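Ticket 2427: Reunion episode plays in wrong order, recap spoils the finale
Product: Petchrat TV app
Status: Closed
Priority: Normal

Reported problem

Customer is watching Sisters of Prasgate, season 3, on the living room TV. After the finale the app skipped reunion part one and started reunion part two. The "Previously on" recap gave away which of the two cast members had left the group. Customer went back to the episode list and found part one below part two. Customer also says the Continue Watching row keeps offering the finale, although it was played to the end.

Device: smart TV, app installed from the TV's own store
Profile: main profile, autoplay on
Region: Bovville

First reply from support

Thanks for the report. Please try the following and tell us what you see.

1. Close the app fully and open it again.
2. Go to Settings, then Playback, and turn autoplay off and on.
3. Open the season page and check the order of the last three entries.
4. Sign in on a phone or a browser and check the same page.

Customer reply

Did all four. Order is still wrong on the TV: finale, reunion part two, reunion part one. On my phone it is finale, part one, part two. Autoplay on the phone goes to the right one. I also removed the finale from Continue Watching and it came back when I reopened the app.

Support note, Saturday

Reproduced on a test TV with a clean profile. The season page on TV sorts specials by the date they were added to the catalog. Part one was pulled and uploaded again to fix a sound problem in the couch argument, so it now has a later date than part two. The phone app sorts by episode number and is not affected.

The same fault shows on Troltutcombe Wives, where the cast trip special was also replaced. It does not show on any season where the specials were uploaded once and left alone. 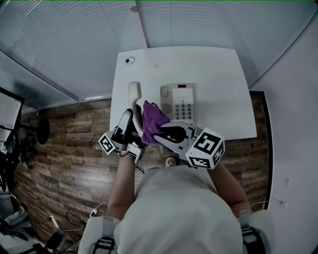
Continue Watching is a separate fault. The finale has a long credit block with the "where are they now" cards, and the app marks an episode as watched only when fewer than 36 seconds remain. If the viewer presses Next during the cards, the finale stays in the row. Customers who would sooner report this by voice than type it into a TV remote can pick up a phone and call the help line, option 3. Please have the show title and season ready. Agents should add those calls to this ticket and not open new ones.

Workaround sent to customer

Start part one by hand from the season page. When it ends, press Back and choose part two. For the finale, open the episode, select More, then Mark as Watched. Removing it from the row does not change its watched status.

Customer reply

Mark as Watched worked and it has stayed gone. Still annoyed about the recap. I had avoided posts about that fight all week.

Support note

Catalog team has set a fixed order number on both reunion parts and on the cast trip special. TV season page now shows part one first. Checked with autoplay on: finale goes to part one, part one goes to part two. 440 profiles had part two started with no play of part one. We have not reset their progress.

The credit timing change is logged separately for the next TV app release. The workaround stays in the help pages until then.

Customer reply

Order is right on my TV now. You can close this.

Closed by support. Resolution: catalog data corrected.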